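Stullent Wicker Produce Tray

Woven counter tray for fruit and vegetables
Item 372
In stock – ships in two to three days

We have carried a lot of baskets over the years, and the Stullent is the one that keeps going home with the people who work here. It's a wide, low tray, woven in mixed browns, and it does one job: it gives your fruit and vegetables a place to sit in the open where you'll see them and eat them. I've had mine on the counter next to the stove for six years now and I still like looking at it every morning, even when there's only an onion in it.

About the weave

Stullent is a small workshop that has been making household wicker since 1988. The tray was drawn by Ans Verstraete, who wanted something closer to an old market tray than to a fruit bowl, and you can tell. The strands are thin and set close together, so a cherry tomato won't wedge itself in a gap, and there's still enough space between them for air to get under the food.

The color comes from three shades of reed worked together. There's a light tan, a caramel, and a dark brown that is nearly chocolate at its deepest. No two trays have them in exactly the same proportions (mine is heavy on the caramel, the one in our shop window is a good deal darker), and we can't pick one out for you by color, but I've yet to see one I didn't like. Green things look especially good on it. So do lemons, and so does a heap of plain brown potatoes, which I did not expect.

Sizes

Small: 12 by 9 inches, 2 inches deep. Good for a windowsill or a narrow shelf. Holds five or six apples.
Medium: 16 by 11 inches, 2 1/2 inches deep. The one most people want.
Large: 20 by 14 inches, 3 inches deep. A week of produce for a family, with room to spare.

All three have a flat base and a rolled rim you can get your fingers under. The medium and large also have a pair of woven handles on the short ends. Weight for the medium is 994 grams, so it's light enough to carry out to the yard in one hand while you hold the door with the other.

If you're torn between two sizes, measure the shelf first and then go for the bigger one that fits. A tray with a little space left over is much easier to use than one where everything is stacked three deep and the pears at the bottom are getting squashed.

What to keep in it

Anything you'd be happy to leave on the counter for a few days. Apples, pears, oranges, peppers, squash, tomatoes, avocados, garlic. Long vegetables lie flat, and that's the big thing for me. In a round bowl a cucumber or a zucchini always ends up sticking out over the side, and then somebody catches it with a sleeve and it's on the floor. On the tray it just lies there next to the apples.

A word about apples and cucumbers together, though. Apples give off ethylene as they ripen, and cucumbers are sensitive to it, so for a salad that's happening tonight they can share the tray with no trouble at all, but if the cucumber has to last until the end of the week, give it its own spot. Same goes for broccoli and leafy greens, which I'd put in the fridge anyway. Bananas speed everything up! I hang mine on a hook and leave the tray to the rest.

Potatoes and onions are fine for a day or two while you're cooking through them. For longer storage they want somewhere dark, and the Jerero lidded bin (same shelf in our shop, a little further down this page) is made for that.

Washing off produce before it goes on the tray is up to you. I don't – I wash it when I'm about to eat it – but if you do, dry it well first. Wicker will put up with a few drops, but it doesn't like to have a wet lettuce sitting on it overnight.
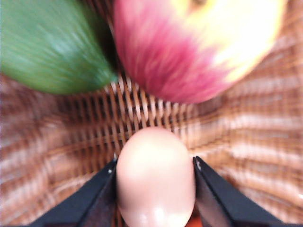

Cleaning is easy and you won't need to do it often. Tip the tray upside down over the sink and give the base a few taps, and most of the onion skin and the bits of stem will fall right out. After that a soft dry brush gets the dust from between the strands. An old pastry brush is perfect. For sticky spots use a damp cloth with a drop of dish soap, wipe again with plain water, and stand the tray on its edge somewhere airy until it's dry all the way through.

Please don't soak it, don't put it in the dishwasher, and don't park it on a radiator. If the air in your house gets very dry in winter, the reeds may start to creak a bit when you pick the tray up. A light mist of water on the underside two or three times in the season sorts that out.

Liners

You don't need one. Some people like a cloth under soft fruit, and plums and ripe peaches do pick up fewer marks that way. The Gunawan cotton liner comes in all three sizes, ties at the corners, and goes in the washing machine with your dish towels. It comes in oatmeal and in a faded green. I'd take the green.

Questions we get

Will it scratch my table?
The base is smooth and the ends of the reeds are tucked to the inside, so on wood and stone it's fine. On a high-gloss finish I'd put a cloth under it, as I would with any basket.

Can I use it for bread?
Yes, with a liner, or you'll be picking crumbs out of the weave for the rest of your life.

Does it smell?
New ones have a light smell, a bit like hay. It goes away in a week or so. Leave it by an open window if it bothers you.

Do the small ones fit inside the large?
They do. All three nest, and that's how they'll arrive if you order the set.

Is there a deeper version?
Not from Stullent. The Jadero market basket has the same sort of coloring with a tall side and a single hoop handle, and it's a lovely thing to take shopping, but for everyday use on a counter I find it too deep. You lose the limes at the bottom.

A strand has popped loose. Is it ruined?
No! Dampen the end with a wet fingertip, wait a few minutes until it bends without cracking, and tuck it back under the next crossing with a blunt knitting needle. If a handle goes, write to us. Stullent still repairs its own trays, even old ones, and all you pay is the postage.

Delivery and returns

Trays ship in a plain cardboard box with paper packing and no plastic. Orders placed before noon usually leave us the next working day. The new batch comes in every August, and the large size tends to run low in the weeks before that, so if the page says sold out, leave your email address and we'll send one short note when it's back.

You have 20 days to return a tray that hasn't been used for food. If it shows up with a broken rim or a crushed corner, send us a picture of the damage and we'll mail out another one. Keep the box until you've had a good look at the base.

Goes well with

Gunawan cotton liner, small, medium or large
Jerero lidded bin for potatoes and onions
Jadero market basket with hoop handle
Soft brush for wicker, beech handle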